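The Oven Door Problem

A company wants to teach robots housework from simulated kitchens. How much of a kitchen is in there?

2 Nov 2024
By a staff writer

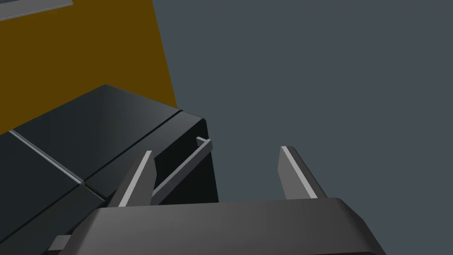 A simulated gripper at the bar handle of a dark appliance in one of Plulen's rendered kitchens.

The appliance has no brand, no grease and no kitchen to speak of. It stands against a flat orange panel, and past that the world stops in plain blue-gray. Two gray fingers sit on either side of a slim handle. For a learning system this is a useful moment, the kind Plulen has been collecting since August. The company calls its library of simulated chores Nekivier, and it would like other people to train their robots on it.

I spent two days at Plulen's office in Branum, a former carpet showroom with good light and bad coffee. I went because of a sentence in the company's brochure, which promised "household skill at scale." I have heard versions of that promise for a long time, and I still unload my own dishwasher.

The work is easy to describe. An operator sits at a desk with a controller in each hand and drives a simulated arm through a task: open the oven, close the drawer, put the mug on the shelf. The software records what the robot's camera would have seen and every motion of the arm. A finished run is called a demonstration. Later, a program studies a pile of demonstrations and tries to work out what it should do when it sees something similar.

At the time of my visit the library held 2,534 demonstrations across 84 tasks. The company was happy to give me both numbers. Do the division and you get just over 30 runs per task, which sounds thinner than "at scale" does. Some tasks are much fatter than others. Opening a door with a bar handle has 400 runs by itself. Several of the others, I was told, are "in progress."

Why so many doors? Part of the answer is that doors are hard. A hinged door pulls the hand along a curve, and a gripper that holds too stiffly will fight it. Part of the answer is that doors are easy to grade. The simulator knows the angle of the hinge at every instant, so it can mark a run as a success without a person looking. Folding a towel offers no such number. There were no towels in the library when I asked.

Watching an operator work, I was struck by how much of the skill lies in the approach. She would bring the fingers in wide, stop short, turn the wrist to match the slant of the bar, and creep forward until the handle was between them. Then she would close and pull. On a bad try she hit a key and the room snapped back to the start, with the door shut and the arm in its resting place. The failed attempt went in the trash.

That bothered me more than anything else I saw. A library built only from clean runs shows a machine what going well looks like and very little about recovering when things slip. Plulen's engineers know this. They said they have begun keeping some of the runs in which the operator fumbles and then saves it, under a separate label. When I asked how many, I got a shrug and a change of subject.

The second worry is older and bigger. A simulated handle is as smooth as the person who modeled it wanted it to be. It has whatever friction was typed into a box. The gasket on my own oven has gone gummy, and the door needs a small upward tug before it gives. I learned this with my hands, over years, with some swearing. A machine trained on an oven that opens the same way each time has no reason to expect mine.

The usual reply is variety. Change the colors, the lighting and the weight of the door, shift the camera a little, and the program should stop depending on any one of them. Plulen does all of this. One recorded run can be replayed with the surfaces repainted and the hinge loosened, and the company hopes to grow each good demonstration into 1,000 variations. I sat through a reel of them. The cabinets turned green, then white, then something like salmon. The operator's path toward the handle stayed the same every time, down to a slight hesitation before the grasp.

Is that a thousand examples or one example in a thousand coats of paint? I put the question to two people at the company and got two answers. The first said that looks matter a great deal to a camera, so the repainting does real work. The second said that the path matters too, and that they would rather have more operators than more paint, but operators cost money. I believed both of them.

There is a better case for this kind of collecting than the brochure makes. Nothing breaks. A beginner can drive the arm straight through a cabinet and the only cost is a reset. The same starting layout can be handed to five people, and the differences in how they reach become something you can study. A small lab without a robot can take part. I watched a new hire record her first usable run before lunch, and on a physical arm I doubt she would have been allowed to touch the controls by then.

What I couldn't get was the figure that would settle the matter for a buyer. How often does a real arm, trained on Nekivier, open a real oven? Plulen has a partner, a small appliance-testing shop called Naqvi, that is supposed to find out. The tests have started. No results had been released when this piece went to press, and the company would not say what rate it would call a success.

Without that number, the library is a record of people being careful in a place with no consequences. It might be worth a lot. Speech and image programs got better when somebody sat down and gathered the dull examples, and it would be foolish to sneer at the gathering. But those programs were mostly fed on material from the world itself – real voices, real snapshots – and this one is fed on a drawing of it.

On my second afternoon I asked to try the controllers. It took me six attempts to get the oven open. I kept coming in too high, so that the fingers shut on air above the bar. The sixth run was logged as a success. I asked whether it would go into the library, and the operator said she would have to check the motion first. She thought I had pulled too fast.

Last updated: after publication, to correct the spelling of a product name.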